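I've been asked three times this month how we got our petition in front of the council, so I'm writing it all down in one go and then I can just send people the link. Ours was about the women's changing rooms at the Carninau baths, which had been shut "for the time being" long enough for everyone to forget what the time being was. Yours might be a bus stop or a crossing. The steps are much the same.

## 1. Read the rules before you write a word

Every council has its own petition scheme, and they're all a bit different. Ring up and ask for a copy (the switchboard at ours put me through to planning twice, keep trying). You want to know how many signatures get you a debate, whether people from outside the area can sign, and when the papers close for each meeting. Ours closed 15 working days ahead, and I nearly missed it.

## 2. Ask for one thing

My first draft asked for six things and had a paragraph about parking. Athina Kontogiannis read it and crossed out nearly the whole page. What was left went like this:

> We, the undersigned, ask the council to reopen the women's changing rooms at Carninau baths by the end of September.

One request, one date, and the name of whoever has to do it. Put that sentence at the top of **every** sheet. If it's only on the first one, the rest can be thrown out, and then you'll cry.

## 3. Make the sheets

Four columns will do:

- printed name
- address with postcode
- signature
- date

Leave tall rows! People have enormous handwriting when they're leaning on a wall. I got 15 rows to a page and wouldn't try for more. Take clipboards and more pens than seems sensible.

## 4. Go where people are already waiting

Door to door is slow and you get rained on. We did far better outside Katsaros, the bakery, on market mornings, with the queue right there and nothing for them to do. Ask the owner first. Have your opening line ready and keep it short, mine was "Do you swim?" and off we went.

If somebody wants to argue, thank them and move along. I lost 30 minutes to a man who thought the baths should be a car park (lovely dog, though).

## 5. Check, copy, hand in

Go through the lot at a kitchen table and strike out doubles and missing addresses. Dionysis Margaritis and I did it over two evenings and ended up with 1073 good ones. Photocopy everything before you hand it over, and get a dated receipt at the desk. Ours says 10 August 2008 and it lives in my biscuit tin.

## 6. Your turn to speak

You'll probably get a few minutes at the meeting. Write it out, read it aloud at home with a clock, then cut a bit more. Bring friends to sit in the public seats, and ask one of them to write down exactly what gets promised and by whom. You'll need that when you ring up afterwards to chase it.
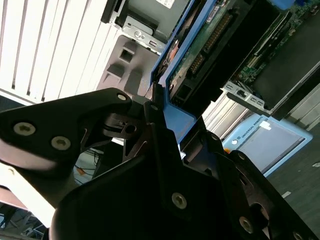 *Silver screws in black finger links, close up.*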